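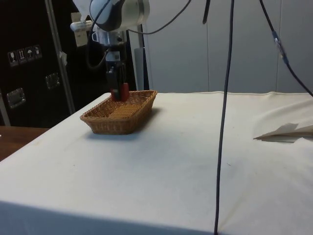
Figure 3. A gripper holding a small red block in a wicker basket on a cloth-covered table.

3.2 Loading of the wrist and thumb in new mothers

Pain on the thumb side of the wrist is a frequent complaint in the first months after birth. The two tendons that run along this side of the wrist pass through a narrow sheath, and when they are used repeatedly with the thumb held wide, the sheath can thicken and become sore. Lifting a baby under the arms puts the hand in this position many times a day. Fluid retention late in pregnancy and during breastfeeding may add to the problem by leaving less room inside the sheath.

Women attending the postnatal clinics at Mivmont and Jikwood were asked to take part at their routine check. In all, 615 women completed the first questionnaire. Those with a previous wrist fracture, inflammatory joint disease or a steroid injection to the hand in the past year were left out of the analysis. Women who had carpal tunnel symptoms in pregnancy were kept in but were analysed as a separate group, as numbness and tingling in the fingers often settle after delivery while thumb-side pain tends to start later.

The questionnaire asked where the pain was felt, when it began, which hand was worse and which tasks brought it on. Pain was marked on a line from 0 to 100, with higher scores meaning worse pain. Women who scored 50 or above were offered an appointment with a hand therapist. The same form was sent again at three months and six months.

Lifting from a low cot was the task most often named, followed by holding the baby's head during feeds and carrying a car seat by its handle. Several women wrote that wringing out cloths was worse than lifting. Opening jars and fastening poppers were also mentioned, mostly by women who had pain in both hands. Pain was commonly worse first thing in the morning and again in the evening. The side affected did not always match the dominant hand. Many right-handed women fed with the baby's head resting on the left hand, and it was the left wrist that hurt.

Treatment at both clinics followed the same steps. The therapist first watched how the woman picked up and fed her baby, using a weighted doll if the baby was asleep. She was then shown how to scoop with the palms facing up, keeping the thumb close to the side of the hand and the wrist straight. Pillows were used to take the weight of the baby's head in feeding. A thumb splint (Belay, small or medium) was fitted for night use and for heavier jobs during the day. Gentle movement of the thumb was started once resting pain had eased, and gripping exercises were added later.

Splint use was recorded in a paper diary. Compliance was good at night and poor in the daytime. The reasons given were that the splint got wet when bathing the baby, that it felt rough against the baby's skin, and that nappy changes were slow with it on. At Jikwood a soft cover was supplied after the first month of recruitment, and the daytime results from the two sites are therefore reported separately in Section 4.

Diary entries were typed into the Trusent record system by a clerk and checked against the paper copy. There were 873 entries for analysis once duplicates had been removed. Missing days were left blank and were not filled in from neighbouring days.

Two limits of the method should be noted here. The women knew which advice they had been given, and their scores may reflect what they expected from it. There was also no group without treatment. Thumb-side wrist pain after birth often improves as feeding becomes less frequent and the baby begins to sit and hold on when lifted, so part of any change at six months would be expected without a splint.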